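Talk notes: Transfer rumors and how a small club lives through them
Mon 10 June, supporters' evening, Plendomlow

Start with the Palaniappan business. Wait for the groan.

Last November one website had our left back going to Curkell for a fee of 413 thousand. By lunch he'd passed a medical. By dinner he was house hunting. He was at training the whole time, complaining about the cones.

Slow down here. Ask who believed it. Put my own hand up.

Where do these stories come from? Mostly three places: agents, bored writers, and us. An agent wants a better contract, so he mentions Itska to somebody at a parking lot burger van. The writer calls that "advanced talks." 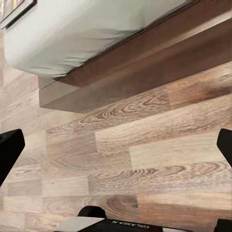 Then the forum gets it. Our thread on Palaniappan ran to 221 replies, and I wrote more of them than I'd like read out tonight.

Chrysoula Christodoulou's question from last time: does it hurt the player? Yes, I think so. He got booed at home by people who'd sung his name a week earlier. Average gate 3,000, so he could hear each of us.

He signed a new deal in the spring. Page six, under the bowls results.

Skip the Curkell goalkeeper story if we're running late. Questions, then raffle.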